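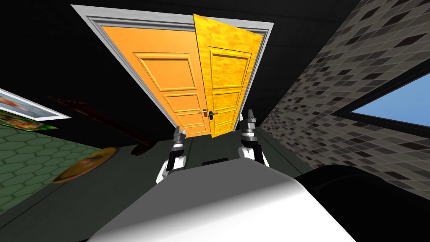
Has anyone else's site gone over to delivery robots? What changed for you?

Started by benchgrub, Facilities and Building Ops board

benchgrub
Long post, sorry. I'm on the evening porter crew at a mid-sized rehab hospital and management has signed off on two mobile robots with arms to do the linen and meal tray runs. The vendor is Movard and the software side is a crowd called Skurkon. They're in the simulation stage now, which means the robot practises in a made-up building on a computer before it's let anywhere near ours. Doors are the big thing. It has to find the handle, work the lever, get the door moving and get its own body through after it.

They asked for someone from the floor to sit in on the reviews and I put my hand up, mostly out of nosiness. Now I spend two afternoons a week watching a computer robot practise on doors and telling people half my age which way the real ones swing. I kind of like it? But the rest of the crew think I've gone over to the other side, and I'm not sure they're wrong.

So for those of you who've been through it, what did your day look like after?

tray_return
We've had ours since August, different make. Short version is nobody lost their job here but the job did change. I used to do the whole loop with the cart and have a chat at every desk. Now I load at one end and get called when it's stuck. Some shifts that's hardly ever, some shifts it's all I do. My knees are much happier. I do miss the chats, more than I thought I would.

Ask them who gets called when it stops in front of a door and who covers that person's regular work. We didn't ask, and it landed on whoever was closest.

olivegrove77
I'll be the grump. "Nobody lost their job" usually means they didn't replace the next person who left. That's what happened at the Olivares laundry plant where I was a steward. Fourteen months of "no layoffs" and the afternoon crew just shrank. Get it in writing, with a headcount attached, before the thing is rolling around the halls. Sitting in on reviews is nice, but it's also free training for their product unless you're being paid a higher rate for it. Are you?

benchgrub
Regular rate. I did ask about a premium and was told it would be "looked at". I take your point, I really do.

On the doors, Skurkon ran 368 door attempts last week and went through the failures with us. I noticed the practice doors all had lever handles. We've got levers on the wards, fine, but the linen room is a round knob and the kitchen side is a push bar with a closer on it that'd take your arm off. No one had written that down anywhere! So at least I earned my coffee that day.

hingepin
Door and hardware tech here. Closers are going to be your whole life. A fire door has to latch on its own, so if somebody backs the closer off to make it easy for the robot, you can end up with a door that doesn't latch. I've seen that done for carts, never mind robots. Have them measure the opening force on every door on the route and let your hardware people sign off on any change. And before anyone buys anything clever, price out power operators on the worst doors. We did two of them and it fixed most of the trouble for the human porters as well.

tray_return
Seconding the operators. We'd been asking for years and were told there was no budget, then the robot needed them and the money turned up in a month. Still a bit sour about it.

olivegrove77
That right there is my whole argument.

mopandgo_west
Going to disagree with the grump a little. I'm on nights and I was dead against it when they brought one in at Gultoditz, where I was before this. The runs it took over were the ones everyone fought to get out of. Nobody's dream is hauling wet linen at 3 in the morning. I got moved onto discharge cleans with a bit more pay and a proper supervisor. It can go well if the people running it aren't cheap.

What I'd watch for is the tracking. It logs everything it does, and ours logged every time one of us helped it, with how long we took to get there. It took a grievance to stop that being used in reviews.

benchgrub
Oh, I hadn't thought of the response times at all. Adding that to the list.

Colour question for whoever knows this stuff. The practice doors come in wild colours, bright orange, yellow, all sorts. I asked and was told they mix up the looks on purpose so it doesn't get hung up on one kind of door. Makes sense to me, but does it hold up once it's in a real hallway? Ours are all the same tired beige.

hingepin
Can't speak to the software. Beige on beige with a satin handle under bad lighting is hard enough for visitors, I can tell you that much. Take them through at the time of day the runs really happen, with the lights dimmed the way they are.

benchgrub
Good idea, I'll ask for an evening walk-through. Meeting is at 3 tomorrow and I'm bringing the headcount question, the pay question, the stuck-robot question and the logging one. Will report back.

olivegrove77
Bring someone with you, and write down who says what.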